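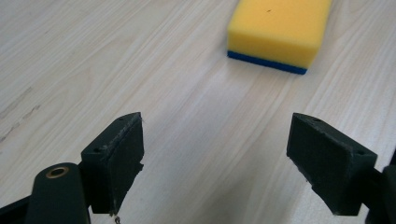 Cleaning a pale wooden table with a washing-up sponge

Posted Tue 25 July

Quick one. I've been asked for this more than once since the Hullumcombe flat page went up, so typing it between other jobs. How to get a light wooden table clean with an ordinary two-layer sponge and not wreck it. Works for kitchen tables, desks, that sort of worktop that shows every tea ring.

Not for waxed antiques. Not for bare untreated wood either, different page, see the bottom.

What you need

A new sponge, yellow foam one side, scouring layer the other. New as in out of the packet. An old one from the sink has bacon fat in it and you'll just spread that about.

A washing-up bowl or a bucket.

Warm water. Warm, you should be able to leave your hand in it.

Washing-up liquid, small squirt.

2 soft cloths, one for rinsing, one for drying. Old T-shirts are fine. Old towels shed fluff, I'd avoid.

Bicarbonate of soda if you've got rings or a greasy patch.

A plastic card for scraping. Expired library card, whatever.

Time — 21 minutes for my kitchen table last time, and that included moving the chairs out. Longer if there's candle wax.

Before you start

Find out what you've got on top. Lacquer, varnish, oil, printed laminate, they all look much the same when they're pale and matt. Put one drop of water somewhere that doesn't matter, near a leg say. Leave it five minutes. Still sitting there as a bead, good, it's sealed, carry on. Gone flat and left a dark patch, stop, it's oiled or bare and you need the other page.

Also try a bit of the soapy water on the underside or the back edge. Let it dry. Look at it in daylight. I skipped this on the Kramer table and got away with it, wouldn't do it again.

Step 1. Clear it off

Everything. Fruit bowl, post, salt and pepper, the lot. Don't clean round things. You end up with islands and you can see them for weeks when the light comes in low.

Chairs out of the way as well so you can walk round.

Step 2. Get the crumbs off dry

Do this before any water goes near it. Wet crumbs turn to paste and get into the joins.

Dry cloth, sweep towards you, catch them in your other hand or a dustpan. If there's a gap between boards or a flap that folds down, go along it with the corner of the card. Extending tables: open it up and do the channel. You will not enjoy what's in there.

Bits of thread and hair tend to hang on at the edges, wipe over the edge and slightly under.

Step 3. Mix the water

Half a bowl of warm water, one squirt. More soap isn't cleaner, it's just more rinsing. If it's foaming over the rim tip some out and top up.

Don't put vinegar in. I know every page says vinegar. It can dull some finishes and it smells of chips.

Step 4. Wring out the sponge

Main mistake people make is here. Dunk it, then squeeze it hard, then squeeze it again. When you press it on the table it should leave a thin film that dries inside a minute. If you've got a puddle there's far too much water, mop it up strait away and wring again.

Water sitting on a joint is what lifts the finish. Once that's gone white and flaky there's no wiping it back.

Step 5. Foam side down

Yellow side on the wood. Scouring side up, in your palm, and keep it there. Those scouring layers vary a lot, some are gentle and some will take the shine off a saucepan, and the packet doesn't always tell you which. On a pale table the scratches show up as cloudy swirls. You might not see them wet. You'll see them at breakfast.

Start at the far end so you aren't leaning on the bit you've done.

Work along the grain. Long strokes, one end to the other, overlap each one a little. No circles. Light pressure, let the soapy water sit a few seconds on anything sticky and go back to it.

Grain on pale wood can be hard to make out if you're standing right over it. Crouch down so your eyes are nearly level with the top and look along towards the window. Lines come up much clearer. While you're down there you'll spot the greasy patches too, they're shinier than the rest.

Rinse the sponge every few strokes. When the water goes grey change it. I went through three bowls on the table at Ploltow, that one had been in a garage though.

Step 6. Rings and sticky spots

Cup rings, brown ones: teaspoon of bicarb, enough water to make a paste, dab it on with the foam. Wait two minutes. Wipe along the grain, not round and round the ring, much as you'll want to. Repeat once. If it's still there after that it's under the finish and no amount of rubbing will shift it.

White rings are trapped moisture, different thing. Leave them alone for a day or so first, some go by themselves.

Jam, dried porridge, glue from school projects: lay a damp cloth over it for five minutes, then slide the plastic card under. Flat. Don't dig the corner in. No knives.

Candle wax: ice cube in a bag on top till it's hard, then card.

Felt tip: soapy sponge first. Sometimes that's enough. If not, a dab of bicarb paste. Biro I have never had any luck with.

Step 7. Rinse

Second bowl, clean warm water, no soap. First soft cloth, wrung right out. Go over the whole top along the grain again.

Don't leave this one out because it looks clean. Leftover soap dries tacky and then picks up every bit of dust going, so by the weekend you're back where you were.

Edges too. Run the cloth along the side and fold it under.

Step 8. Dry it

Second cloth, straight after. Don't let it air dry, you get tide marks on pale finishes. Press the cloth into the joins and along any gap, and round where the legs meet the top if yours has that.

Then leave it bare for half an hour before anything goes back. Mats and bowls trap damp.

Step 9. Check it

Crouch again, low down, look along it towards the light. What you want is one even sheen end to end with no streaks going across. Streaks across the grain are usually soap, so another wipe with the rinse cloth and dry again.

Run your hand over. Tacky anywhere? Rinse cloth.

Look for the pattern coming up evenly as well. The arched shapes you get in some boards, like flames or church windows, tend to look muddy when there's grease on them and they sharpen up nicely once it's off. My favourite bit of the job. 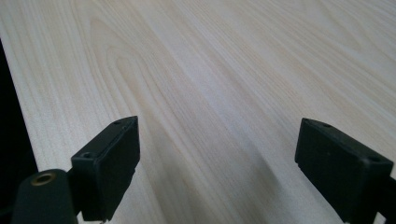
Step 10. Sort the sponge out

Rinse under the tap till it runs clear. Squeeze, don't twist, twisting pulls the foam off the scourer and then you've got two useless thin ones. Stand it on its long edge somewhere with air round it. Left flat in a wet sink it stinks in a couple of days.

Keep this one for the table only. I snip a corner off mine so it doesn't get used on the roasting tin. Bin it when it starts crumbling or the foam's gone dark and slimy. Dark specks on a new one are normally just holes in the foam, fine.

How often

Crumbs and a damp wipe every day, soap wash once a week if you eat at it, once a month if it's a desk. Bicarb only when there's something to use it on. It's still mildly gritty, and weekly use will wear a matt finish shiny in the spot you keep doing.

Things that go wrong

Table's gone dull all over. Most likely soap left behind. Rinse and dry twice more before you panic.

Rough feel after washing. Grain has lifted, so water's been getting in and the finish is worn through there. Let it dry out properly for a couple of days. It probably wants re-sealing.

Cloudy patch with fine lines in it. Scourer. Sorry. On lacquer you can sometimes make it less obvious with a bit of furniture polish but it wont vanish. On a printed or laminate top there's nothing to do, put the fruit bowl there.

Edge swelling or bubbling. Too much water, and it's a board core under a thin top. Dry it, keep it dry, don't pick at it.

Smells a bit off after cleaning. Old sponge. Told you.

Other pages

Bare and oiled wood is under Lenine worktops, same menu, the second one down. Chair seats are still to come, I've got the notes but not the time. Comment number 2281 asked about bamboo — treat it like sealed wood if it passes the drop test, and go even easier on the water.

Comments are open till the end of July, then I'm shutting them while I move the site over.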